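About Us
Wuddale Robotics, home of the Friday open door

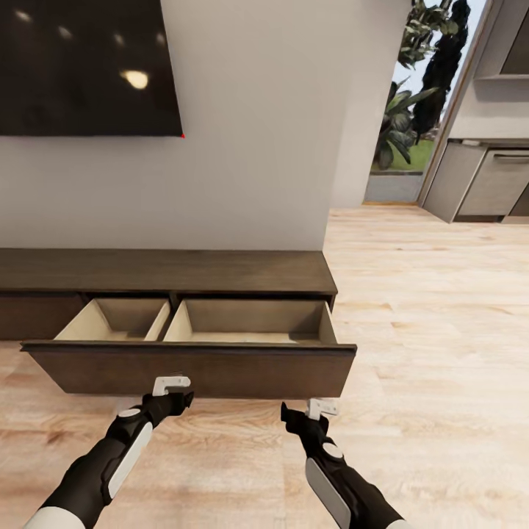

The drawer task in our simulated living room, both arms at the TV console

Hi, I'm Nives Donati, and I run the visitor side of things at Wuddale. If you've ever emailed us asking "can I come and see the robots?" then I'm the one who wrote back (probably with too many exclamation marks, sorry).

We're a small shop on the second floor of the old Garton building. Purificación Sepúlveda started the company in her spare bedroom with one secondhand arm and a laptop that overheated, and these days we have 3000 square feet, a decent coffee machine and a freight elevator that works most of the time. What we do is teach two-armed robots to handle ordinary household stuff. Drawers, mostly! Also cabinet doors, and we're getting into laundry, slowly.

A lot of that teaching happens in simulation, in rendered rooms like the one at the top of the page, and that's where your visit starts too. You sit down at the big desk, pick up the two hand controllers and drive the arms yourself. The drawer is harder than people expect. Kids are usually better at it than their parents, and I have seen a retired dentist beat our whole software team.

After that we walk over to the real bench, where Purificación shows the same kind of job on hardware and takes questions for as long as you've got them. She loves the awkward ones. Ask her about the time we tried it with oven mitts.

Our big open day is in February. Last time 148 people came through, and we only had 80 chairs, so we've borrowed more from Carretero downstairs. They're also doing the sandwiches again, including the pepper ones that ran out before noon. The folks from Nulix will be along in the afternoon to talk about their controllers, the same ones you'll be using at the desk.

The rest of the year we're open to visitors on Friday from 2 p.m. It's free, but please write first if you're bringing a class or a group so I can set up the second desk. Parking is behind the building, next to the loading dock. Come up the stairs, turn left at the blue door and ring the bell twice, it sticks.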